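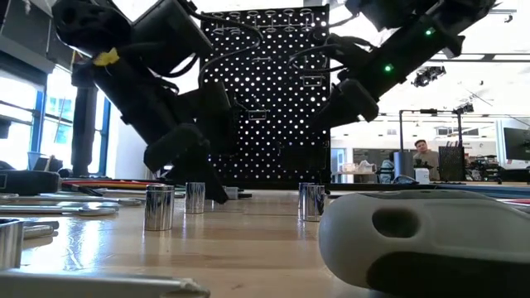 Shared tool bench at Gritalberg gets a pegboard and a place for sockets

The tool room at the Gritalberg repair workshop has finished the first part of its bench reorganization, technical lead Valbona Georgiev told members in October. The work covers the wooden benches used for small assembly and the hand tools kept on them.

Each bench now has a black perforated pegboard at its back edge, with hooks along the top and holders fixed to the face. Sockets are the main reason for the change. The inventory drawn up by Ermira Tomić listed 541 hand tools, of which 136 were sockets. About 61 had no assigned storage and were being left on whichever bench was used last.

Under the new procedure, sockets are stood on end on the benchtop, sorted by drive size and then by opening, and checked for cracks and rounded corners before they are put away. Worn pieces go to Velimir Atanasov for replacement.

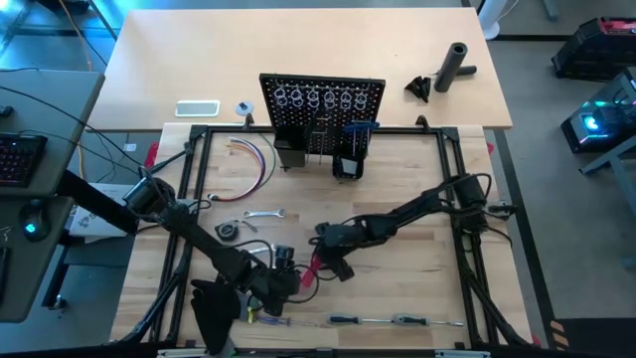
Wrenches, tape and wiring offcuts are handled separately. Wrenches return to the drawer under the bench. Tape goes on the shelf by the door. Wire bundles with a connector still attached are kept if they test good; bare lengths go in the copper bin. Hex keys and screwdrivers stay on the board at all times when not in use.

The second part of the work, covering torque tools and the 2 drill presses, is being planned by Loukia Deligiannis. Drawer inserts have been ordered from Herilar. Members who have workshop sockets at home are asked to return them to the tool room counter before 5 p.m. on any open day.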